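July, sim bench, doors again

Ran the Flondby house set with Ffion Howells on the second screen. The question from Litusbridge is still whether the machine can do an ordinary round of the house: open a door, go through, clear a table. My answer is not yet.

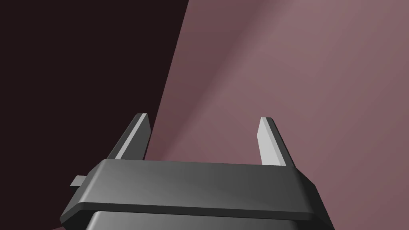 Wrist view is poor for planning. With plain walls the matcher has very little to hold on to, so I've gone back to the head view for the approach and kept the wrist for the last bit.

Door task is set to lever, pull, then hold while the base moves. Step limit 600. 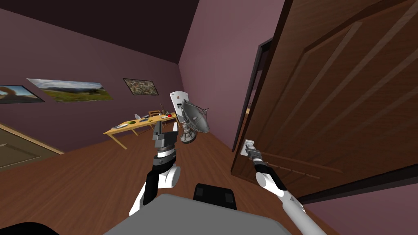
Ffion wants the table left out until doors are reliable. I agree. Seed 2,259 for the next batch, 7 repeats. Ask Pritchard for the hinge friction values.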